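Storing bottled drinks on wall shelves

Thu 21 December

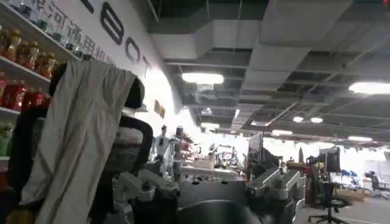
Bottles grouped by colour on white-edged wall shelves.

A wall shelf in the kitchen or utility room will hold more bottles than most people expect, and weigh more than most people plan for. A full 500 ml plastic bottle comes to a little over half a kilo. Glass adds a good deal to that, so work out the load with glass bottles in mind even if you mostly buy plastic.

Fixings

Find the studs before buying the shelf. Plasterboard anchors are adequate for spice jars and poor for drinks. On masonry, drill past the plaster and measure the plug depth from the brick face. Our test shelf is 565 mm wide and 300 mm deep, carried on three brackets. With two brackets the middle of the board sagged by the following May.

Check the level along the front edge as well as the back. Boards that lean forward let round bottles creep, and a door closing nearby is enough to move them.

Spacing

Measure the tallest bottle with its cap on and add 61 mm. This gives room to tip the bottle out over a low front lip. Less than that and the neck catches the shelf above. Small glass bottles can go on a shallower level, where the gap would otherwise be wasted.

Order

One kind of drink to a row, front to back, oldest at the front. Put new stock in from behind. If the shelf is fixed against a wall with no rear access, take the row out and refill it; reaching over the front bottles is how they get knocked off.

Keep juice and anything in clear glass out of direct sun. Fizzy drinks should not go above a cooker or boiler. Heavy bottles belong below shoulder height.

Cleaning

Sticky rings come off with warm water and a drop of washing-up liquid, left for five minutes. Avoid scouring pads on painted edges - they dull the finish and the next spill stains. Dry the board before restocking, or paper labels will stick to it.

Marlene Petrenko of Jedadham writes that ribbed drawer matting, cut to the depth of the shelf, stops bottles sliding. We tried it and agree. Wash it separately and let it dry flat.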